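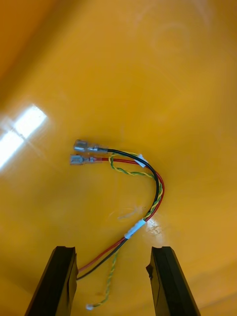

Black wire, red wire, and a yellow-and-green pair twisted together.

Feb 19, 2023

I finally got through the Tirneck pictures this week. All 556 of them, which is a silly number for a trip where I mostly sat on a wall and ate bread. I was there last June, so yes, I'm slow, but I like letting photos sit until I've forgotten which ones I was proud of.

Tirneck is the last stop on the bus from Grerside. The ride is supposed to take 70 minutes and it took us most of the morning – the driver stopped to drop off a mattress, then a crate of chicks, then had a long talk with his aunt through the window. I loved every bit of it! There was one other visitor on board and she slept the whole way with her hat over her face.

I'd come for the bread ovens. There are 2 of them at the top of the village, big clay domes that everyone shares, and families bring their dough up on boards before it's light. Jovita Jaramillo, who rented me her back room, told me to be up there by four if I wanted to see the fires lit. I made it at four thirty and got teased for it (fair enough).

For the first hour I didn't take a single picture. It was too dark, and I felt strange pulling the camera out when people were working and I was just standing there in my good jacket. Then a man called Noh handed me a long wooden paddle and pointed at the oven door, and I burned the hair off my knuckles getting three loaves out. After that nobody minded the camera at all. Two of the kids wanted a turn with it and one of their shots is better than most of mine, a blurry one of Jovita laughing with flour up to her elbows. She has a print of it now.

The light gets in there at six or so, through a hole in the roof, and it comes straight down through the smoke. I shot way too much of that. Out of 349 frames from the first morning I kept nine. In the one I keep going back to, Noh has his back to me and you only see his shoulder, the paddle and a stripe of sun.

If you go, bring small bills and something to trade. I brought oranges from the market in Drodar and they went over really well. There's no café, no real shop, and the last bus leaves earlier than the sign in Grerside says it does, which is how I ended up staying an extra night and eating lentils with Jovita's whole family, fourteen people and one very pushy goat.

I'll put the full set up once I've fixed the color on the smoky ones. They all came out a bit green and I'm still fiddling with them.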